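Part 3: Building and Publishing Your First Package

By now you should have Skundus installed and the little gray tray icon sitting there. If the icon is orange, go back to Part 2 and finish the license step, then come find me again.

In this part we're going to take a folder of files, wrap it up as a package, and push it to a test group. I do this several times a week and it still goes faster with the steps open in another window, so please don't feel you have to memorize any of it.

Before you start

You need an account with the Builder role. Viewer accounts can open the Packages tab but the New button stays grayed out, and there's no message telling you why (I've asked for one!). You also need write access to the Minja share, which is where all our finished packages live.

1. Make a source folder on your local drive. Keep the name short, with no spaces. I use the product name and the version, like grulon_25.

2. Copy the installer into it, plus anything the installer reads while it runs: config files, the license text, the icon set. For Grulon that means the whole "locale" folder too.

3. Open Skundus and choose Packages, then New, then From Folder. Point it at the folder you just made.

4. Wait for the file scan. The Grulon folder comes to 1,747 files, mostly tiny language files, and the progress bar hangs near the end for a bit. Let it hang.

5. On the Details page, fill in Name, Version and Owner. Owner has to be a team, so pick yours from the list and don't type your own name in there.

Note: The version field wants numbers and periods only. If you type "25 final" it will accept it, save it, and then refuse to publish it later on. Ask me how I know.
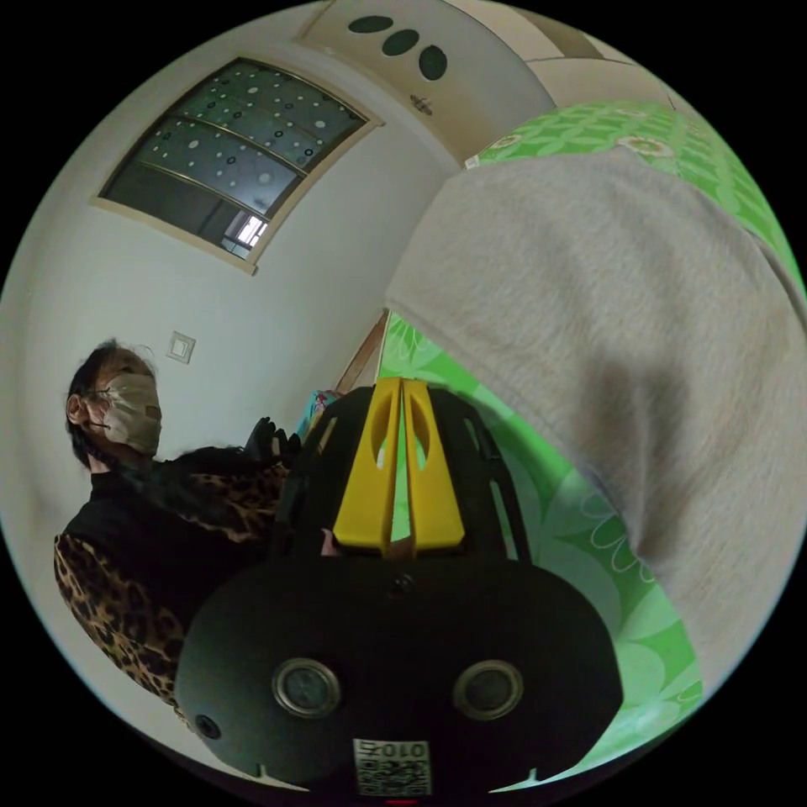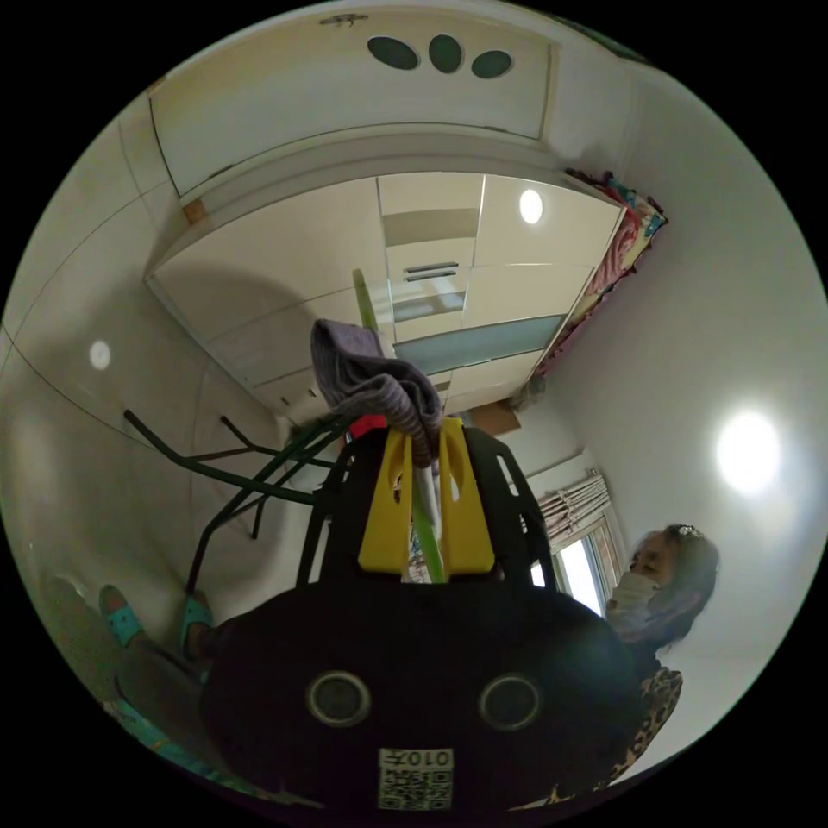
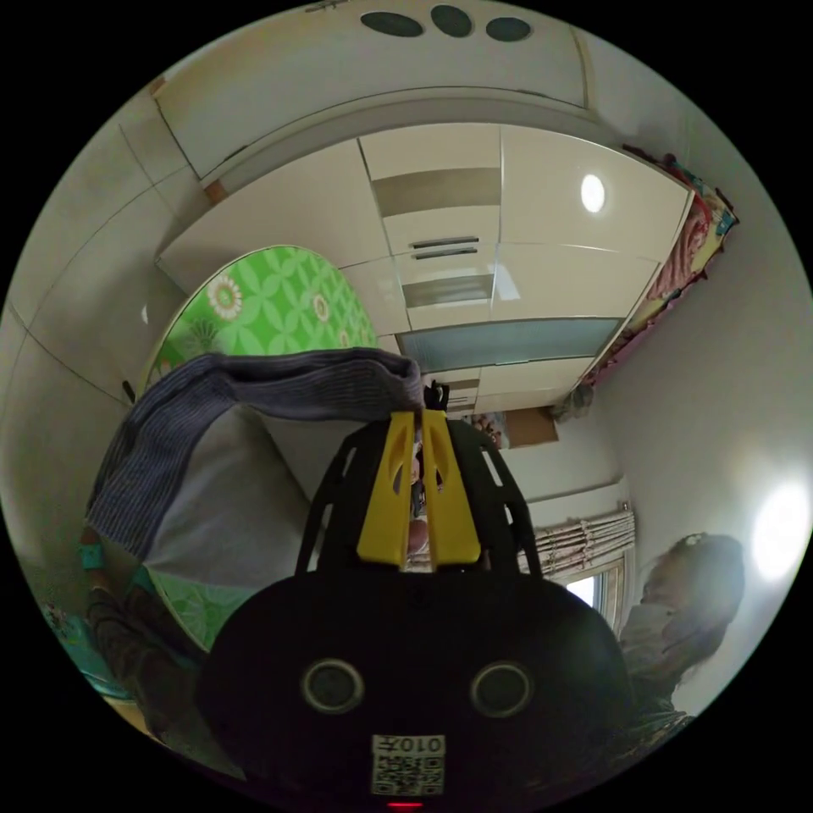

6. Go to the Commands page. In the Install box, put the file name of your installer followed by the silent switch. For most of ours the switch is /quiet, but Grulon uses /s, with a lowercase s.

7. In the Uninstall box, put the matching removal command. You can leave this blank and the package will still build. I really wish it wouldn't, so please fill it in.

8. Set the timeout. The default is 3 minutes, and for anything bigger than a browser plug-in I bump it up to 25.

9. Click Build. When it's done you'll get a green bar and a new line in the list with the status Draft.

Caution: Don't rename or move the source folder while the status says Building. Skundus keeps reading from it right up to the end, and you can wind up with a package that looks complete and has half its files missing. If you did move it, delete the draft and build again.

Publishing to the test group

10. Right-click your draft and choose Publish. Pick Minja as the location.

11. Under Targets, choose Pilot. Please double-check this one, because All Machines is right underneath it and the list likes to jump when it refreshes.

12. Leave Schedule on "Next check-in" unless you've been told something different. Pilot machines check in at 7 in the morning and again at noon.

13. Click Publish, then open the Activity tab and watch for your package name. Each machine gets its own row with a result code next to it.

What the codes mean

0 is success, and that's the one we like. 109 means the machine couldn't find the package on the share, which nine times out of ten is a permissions thing. Check that the machine account can read the folder, then hit Retry on that row. A dash means the machine hasn't checked in yet, so give it until after noon before you start poking at it.

Anything else, look in the log. Right-click the row, choose Open Log, and scroll all the way to the bottom, where the last few lines usually have the real error. If it mentions Stotanetti, that's our old inventory agent, still hanging on to a file. Stop the agent's service on that machine and retry.

Note: Retry uses the package exactly as it was published. If you fixed something in the source folder, Retry won't pick it up. You need to raise the version number, build again from step 3, and publish the new one.

Getting sign-off

Once every pilot row shows 0, send the package name and version to Gladys Kimaro for approval. If she's out, Nafula Mushi can approve it too. Paste the Activity results into the message as text, please, so they can search them later. After it's approved, the status changes from Pilot to Released and you can go on to Part 4, which covers schedules and restart prompts.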